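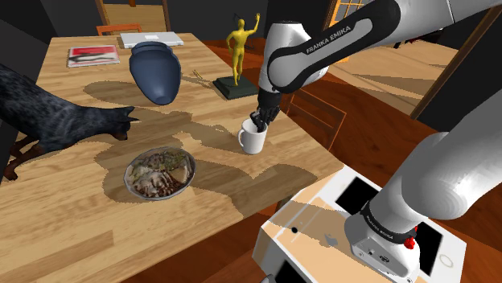
I've had the Clasix air quality monitor on our back deck in Drirketcombe since August, so it's time I wrote it up properly. I bought it after the smoke got bad last year and the nearest official station (41 km away, over a range!) kept telling us everything was fine.

Setup took me 40 minutes, and most of that was the app arguing with our wi-fi. The instructions are tiny and grey on grey. Once it's going, though, it's a lovely thing — particulates, humidity and temperature every 9 minutes, all in plain colours my mum could read.

I've now got 3,575 readings saved, and I've learnt that our worst air comes at 7 in the evening when the whole street lights its wood heaters. Noreen Qureshi up the hill has the Bruvlow, the dearer one, and ours track each other pretty closely except in fog, when mine panics and goes purple.

Gripes? The mounting bracket is flimsy, and exporting your data means emailing it to yourself one month at a time. Ehsan Dogar from our catchment group wants everyone's numbers in one spreadsheet, so that's been a few cranky evenings for me.

Four stars. I'd buy it again, but I'd pick up a better bracket on the same trip.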